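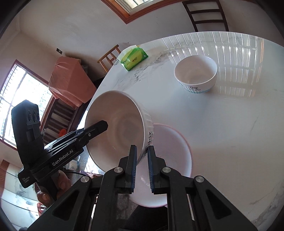
Collecting demonstrations by hand: what we log and what we throw out
Speaker notes, Wednesday session, Ingegerd Granström
Slot is 30 minutes including questions. Skip slide 9 if behind at the halfway mark.

Slide 1. Title
Introduce self and the Konero project. Mention that Unden did the labelling and Hägglund lent us the compute. Handouts are at the back.

Slide 2. Scope
Tabletop tasks only. Dishes, cups, small packets. Demonstrations come from a person holding the gripper. No arm in the loop during collection. The policy is trained afterwards and run on the arm at the Zamix lab.

Slide 3. Why hand-held
Teleoperation gave us clean joint data and very slow operators. With the hand-held unit the operator works at close to normal speed and we recover the pose from the cameras. The cost is that some recorded motions can't be reproduced by the arm. We filter those later (slide 7).

Slide 4. Task definition
Each task is one sentence. "Put the bowl on the plate." "Stand the bowl up." Operators read it aloud before they start, so it ends up on the audio track. Do not let them improvise a second task in the same episode. Long episodes with two goals were the largest source of labelling disputes.

Slide 5. Bowls
Spend time here. A bowl can be grasped at the rim with one finger inside and one outside, and the contact patch is small. Ceramic is stiff and glazed. A bowl on its side can roll if the fingers close off-centre. Ask operators to pause with the fingers open on both sides of the rim before closing. The pause gives the model a clear pre-grasp state. Without it the approach and the closure blur together and the policy learns to close early.

Slide 6. Rooms and light
We collect in ordinary homes. Glossy tabletops and daylight from windows produce bright streaks that move as the camera moves. Pose tracking tolerates this better than the gripper-width estimate does. Leave the blinds as they are and note the time of day. Other items stay on the table. A cleared table makes a poor training set for a kitchen.

Slide 7. Rejection
Batch shown: 103 episodes recorded, 40 rejected. Reasons, in order: tracking lost, wrist motion outside the arm's limits, wrong object grasped. Failed grasps followed by a recovery are kept and tagged. Someone will ask about this. Answer: the recoveries helped on tilted dishes and made no difference on cups.

Slide 8. Operator training
Each new operator does 3 practice episodes, reviewed before anything counts. Common faults are thumb over a lens, starting with the fingers already closed, and rushing the release.

Slide 9. File format (optional)
One folder per episode. Video, pose, gripper width, task sentence. Timestamps from a single clock. Refer people to the handout for field names.

Slide 10. Open problems
Contact force is not recorded. Nested bowls are still unreliable. Left-handed operators are under-represented.
Take questions. Leave slide 7 up while they ask.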